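January, morning
Padmavathi Varma, bench notes

Continuing the glue aging test for the book repair kit. Malathi Naidu asked me to write more details this time, so I try. We have two wheat starch pastes, the Grernero and the Zetel, and both were cooked in the small pot with the same water. I brushed them on strips of old ledger paper and put the strips under weights for 72 hours. The strips are marked in pencil on the back, G and Z.

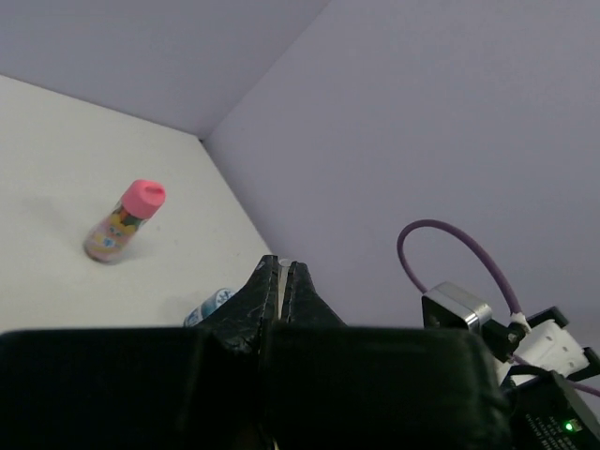 The Grernero paste became thick too fast. When I lifted the brush it pulled strings, and I had to thin it two times before it went on even. Storage is also a question for me, because an open jar makes a skin by the evening. I would like to try a small squeeze container, something short with a cap like the pink one on the little cartoon bottle, so that we take out only what we need. Malathi thinks the paste will block any narrow opening. She may be right, but a strained paste is very smooth and I want to see it.

Peel results so far. Zetel holds well on the ledger paper and less well on the coated endpapers. With Grernero it is the opposite, and this I did not expect. I repeated the coated ones with a longer pressing and got the same order again. The weight for the peel was 216 grams, hung from the lower corner.
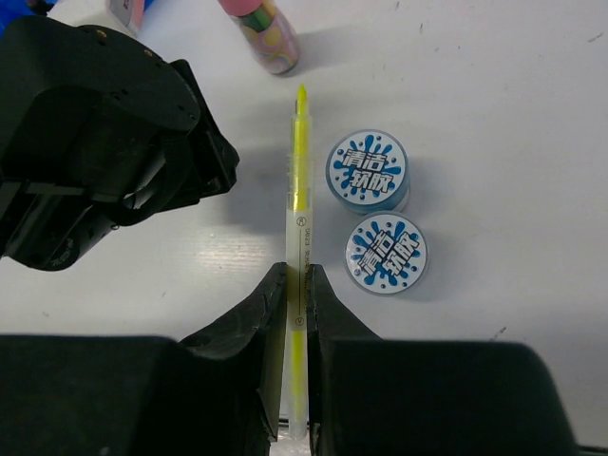
After that I tested reversibility with a damp blotter. Both pastes released without tearing the fibers. Zetel left a slight shine on the surface, which I could remove with a second blotter. For ledger number 1222 I will use Zetel on the spine and keep Grernero for the endpapers only. 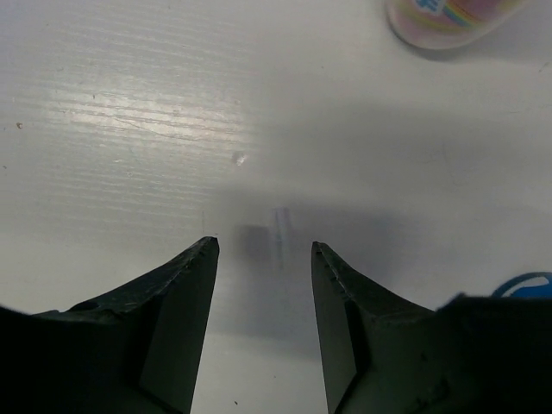 White tabletop, seen from above.

Still to do: cook a fresh half batch, strain it through the finer cloth, and write the cooking time on the lid. Ask Malathi if the Song tissue has arrived. The Rusell one is too heavy for corners, it makes a step which I can feel with the finger.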